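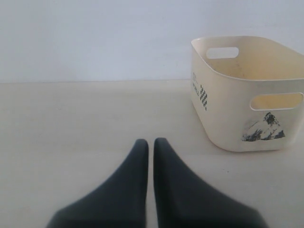
Sat 13 February

Up at 6, no heat again. Called Grutine, on hold forever, then cut off. Second call got a guy who says the boiler part is 539 plus labor. So call it 600. Great. There goes the trip money.

Bread did not rise. Used the old yeast, my own fault. Ate it anyway with soup.

Walked to Pangaribuan for coffee and lightbulbs, they only had the small ones. Ice all down the hill, went the long way home. Feet soaked. Need new boots but see boiler.

Mom's birthday card still not mailed!! Do it Monday, frist thing.

Read 11 pages of the lighthouse book and fell asleep on the couch with the lamp on. Neck hurts now. Two blankets tonight, maybe the hat too. Boiler guy comes between 8 and noon, so no sleeping in tomorow.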